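Friday, April 25, 2025

Vakitz opens its shared workroom in Torham, and you're invited to come sit down

Hi, I'm Padmavathi Bangera, and I run Vakitz. We've been fixing up rooms for people to work in for a few years now, mostly small ones, mostly on a shoestring, and I'm very happy to tell you that our newest one in Torham opens its door next month!

It's a plain room and I like it that way. White walls, a high ceiling with white beams crossing it, good bright light and a proper chair to sit in. When Halima Olatunji and I first walked through it last October we argued for most of an hour over whether to drop in a false ceiling and hide the beams. Halima wanted them left alone. She won, and I've stopped sulking (mostly).

What you get

Desks are rented by the month, and there's room for you whether you sew, draw, do people's taxes or write long letters to the council. A desk and chair cost $70 a month. If you only need a place now and then, a day pass is $3, and yes, that includes coffee. Members get a key and can come in whenever they like – early birds, I'm looking at you, Ebere.

Ebere Ugwu was the first person to sign up, back when we had a floor plan and not much else. "I've been working at my kitchen table with a toaster by my elbow," Ebere told me. "I want a headrest and a door that shuts."

The chairs

I'm fussy about chairs. We went with black office chairs that have a mesh back and a padded headrest, bought secondhand from Hivham when they cleared out a floor of their old building. We tried a few other kinds first and my back voted against every one of them. Funmilayo Adeyemi went over each chair with a screwdriver and a rag before it came upstairs, and she'll do the same again every spring.

The walls have a few scuffs and marks, and we'll be touching those up as we go. Paint is cheap and I own a roller.
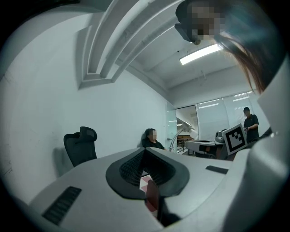 Come and look around

We're holding an open evening before the first members move in. Drop by, try a chair, ask Chibuzor Isah about the keys and the parking, and stay for a plate of something. We have room on the list for 60 guests, so please write ahead if you can.

To book a desk or a visit, or to talk to me for a story, get in touch through the Vakitz website and ask for Padmavathi. I answer most messages the same day, Sundays excepted.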